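# Getting Stains and Dull Patches Off Metal Bins, Pans and Tubs

My mother kept everything in metal. Flour, clothespins, the good potatoes, the potatoes that were getting on a bit (those went nearest the door), and I've ended up much the same, only with more bins and less flour. So when Cecilia Acheampong wrote to me in March asking how to bring back a set of old galvanized tubs she'd found in her sister's shed in Gomevcombe, I sat down and wrote her a far longer letter than she wanted, and what follows is most of it.

Start with plain warm water and a squirt of dish soap. I know that sounds too simple to bother writing down, but an awful lot of what people take for damage is old grease with dust stuck in it, and it comes away with a soft cloth and a bit of patience. Go along the folds and seams with an old toothbrush. Rinse well, then dry it right away with a towel, and I do mean right away! Water left sitting in the corners is how the chalky white spots get started.

If you've already got those spots on galvanized metal, try a stiff nylon brush, dry, before anything else. Then a cloth dampened with white vinegar, half and half with water, wiped on lightly and rinsed off within 10 minutes. Don't go off and answer the phone. I did that once with a tub I was fond of and it came out a good deal duller than it went in. 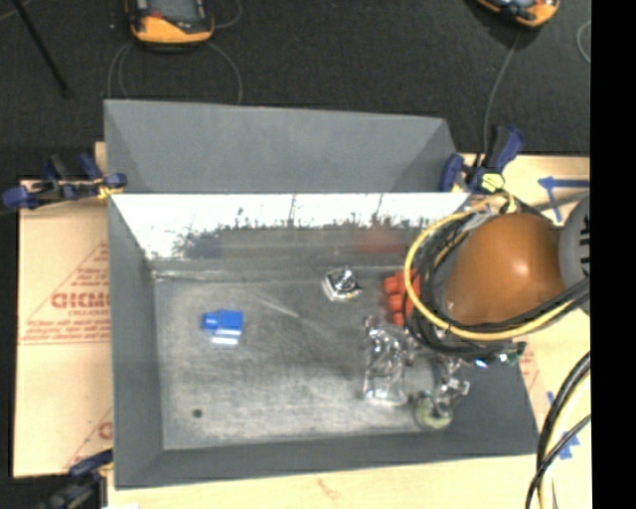 Stainless steel is more forgiving, and you can use a paste of baking soda and water on it. Rub along the grain if you can see one, and keep steel wool well away, because it leaves little bits of itself behind and they rust. For the last polish I like a drop or two of mineral oil on a lint-free rag (old pillowcases are best, T-shirts shed) and then a second, clean rag to take nearly all of it off again.

Aluminum is the fussy one. No baking soda, no dishwasher, no bleach ever. For pans that have gone dark inside, simmer water with a couple of spoonfuls of cream of tartar for a quarter of an hour, let it cool, and wipe.

A few odds and ends that didn't fit anywhere else:

- Sticky label residue comes off with cooking oil left on overnight, then dish soap.
- Store tubs upside down if they live outdoors, propped on a scrap of wood so air gets under.
- Line a potato bin with newspaper and change it when it feels damp.
- Sharp edges can be taken down with a fine file, wearing gloves, stroking away from you.

Cecilia tells me three of the tubs came up beautifully and the fourth has a hole in it, so that one is getting geraniums.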